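1/ Thread on the Prindden reissue of the first Druvidton album, out in June. Most of the discussion so far is about the sleeve. I want to talk about the transfer, the sequencing, and one fault on side B that is being misdescribed.

2/ Background for anyone new to it. Druvidton were a Gitville rap group with two producers, three voices and one very overworked sampler. The album came out on cassette only, in a run of 200. It was never on vinyl until now.

3/ What Prindden had to work with: a DAT labeled as the master, a second DAT labeled "safety," and a sealed cassette from the original run. No multitracks. The multitracks were on a hard drive format that nobody at the label could mount, and the sleeve notes say as much in one sentence.

4/ The safety DAT was used for seven tracks and the master DAT for the rest. The notes give the reason as "errors." I assume uncorrectable error blocks, the kind the deck mutes or interpolates across. You can't EQ your way out of those. Switching source is the right call.

5/ The two DATs don't match in level. On my copy, the tracks from the safety sit a little lower in the vocal range and the hi-hats are softer. I measured the gap between tracks 3 and 4 at just under 1 dB, integrated, on passages with the same loop. Small, but you hear it on the cut between them.

6/ Before someone asks: measured from the vinyl, through a flat preamp, captured at 96 kHz, no declicking. The download that comes with the LP shows the same step, so it's in the production master and the cutting isn't to blame.

7/ Cutting was done at Coetzee. It's a conservative cut, which suits this record. Side A runs 19 minutes, side B a bit over that. At 33 that is comfortable for hip-hop with real low end, provided you don't try to match the level of a 12-inch single.

8/ They didn't try. My copy is quieter than most new rap LPs on my shelf. Turn it up. Surface noise is low enough that you can.

9/ Bass. The kick on this album is a layered 808 with its fundamental near the bottom of what the cassette could hold. On tape it was mostly second harmonic. On the LP you get real energy at 40 Hz, and it is mono, as it should be for a lathe.

10/ Whether the bass was already mono on the DAT, or was summed during cutting with an elliptical EQ, I can't tell from the vinyl. The download has some side information below 100 Hz on tracks 2 and 6. So on those two, at least, the cutting chain did the summing.

11/ Now side B. People are saying track 9 is "out of phase." That phrase covers three separate faults and this record has one of them at most.

12/ Fault one: a time offset between channels, usually from a misaligned head. Sounds smeared in the treble, combs when you sum to mono. Track 9 does not comb. I checked.

13/ Fault two: relative polarity. One channel is flipped against the other. Center vocals go wide and hollow, and bass drops out in mono. Track 9 sums to mono with the kick intact. It isn't this either. 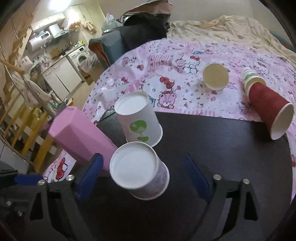
14/ Fault three is absolute polarity, and it's the one I think people have found. Both channels are flipped together. Stereo image is fine, mono is fine, and the first motion of the kick pulls the woofer in where it should push it out. If you need a physical version, take the two paper cups, the one with the purple-and-white print and the one with the green globe. Both are upside down. Compare them only with each other and they agree, so you have no relative fault. The flip shows up only against an outside reference, which for a record means another transfer of the same recording.

15/ I have one. The original cassette of track 9 has the kick starting positive. The LP and the download both have it starting negative. Every other track on the side starts positive on all three.

16/ One caution. Cassette decks and phono stages can invert. Mine could be doing it. But an inverting deck would invert the whole tape, and I see a mismatch on a single track. So the flip belongs to that track.

17/ Likely cause: track 9 was assembled from both DATs. There's an edit at the second verse, where the room tone changes very slightly. Someone lining up two sources by eye may have inverted one, found it matched, and inverted the wrong one for the bounce. This is a guess. I've done it myself on a much less important job.

18/ Can you hear it? Debatable. On asymmetric waveforms, at decent level, on sealed woofers, some people can pick it out. I got it right a bit better than chance on headphones and no better than chance on speakers. I would not return a record over it.

19/ What I think people are really hearing on 9 is the sample. The horn loop was lifted from a worn stereo LP and the right channel is rough. It was rough on the cassette. Tape hiss and dull treble covered it. The new transfer doesn't.

20/ Noise reduction: very light, if any. The fade on track 5 goes down into the sampler's own 12-bit grain and you can follow it all the way. A heavier hand would have gated that off. Good decision.

21/ Limiting: also light. Peaks on the download are ragged and uneven. Crest factor is within a few tenths of my cassette capture after level matching, and tape compresses, so that's a reasonable sign they left the dynamics alone.

22/ Sequencing. The cassette had the long skit closing side A. The LP moves it to open side B. I understand why: the inner grooves are the worst part of a side, and the loud track that now closes A... is louder than the skit. So that isn't why. Side balance is the only technical argument I can find, and it's thin.

23/ The inner groove on side A does have audible sibilance on the last chorus. With the skit there it would have mattered much less, being mostly a phone conversation with no treble to speak of. I'd have kept the cassette order.

24/ Speed. The cassette plays fast against the LP, by a bit less than a quarter tone. Forum consensus is that the LP is "slow." The DAT is clocked digitally and shouldn't drift. Duplicators of that era were often set fast. I'd trust the LP, even if your memory of the songs is tuned to the tape.

25/ The instrumental disc. It's only in the deluxe version and only on CD. These are not new mixes. They're the group's own show tapes, the ones they rapped over live, with the hooks left in on most tracks. Two are in mono. The packaging calls them "instrumentals," which is generous for anything with a full chorus on it.

26/ They do have one use. The show tape of track 3 has no level step into track 4, because it came off a single source. If anyone wants to know what the gap should be, it's there.

27/ Pressing quality, two copies checked. Both flat. One has a slightly off-center side B, visible as arm sway, audible as mild wow on the held organ chord in track 8. The other is fine. Normal variation for a plant doing short runs.

28/ Matrix: hand-etched on both sides, with a Coetzee stamp on side A only. No suffix for a recut that I can see. If a corrected version of track 9 appears, check the side B dead wax first, and please post what yours says.

29/ I wrote to Prindden about the polarity and the level step. They replied within the day, said they'd pass it to the person who did the assembly, and asked which sources I had compared. I sent the three captures of the first two bars. No further reply yet.

30/ Fix for the download, if it bothers you: load track 9, invert both channels, export at the same bit depth. Inversion doesn't need dither. For the level step, raise the safety-sourced tracks 0.9 dB and watch track 7, which has no headroom for it. Drop the others by the same amount if you want to be safe.

31/ Which tracks come from which DAT, by ear and by noise floor: master for 1, 2, 3, 8, 10. Safety for 4, 5, 6, 7, 11, 12. Track 9 is both, and if the notes are counting it under the safety then my list agrees with theirs. Corrections welcome if you have a cleaner capture than mine.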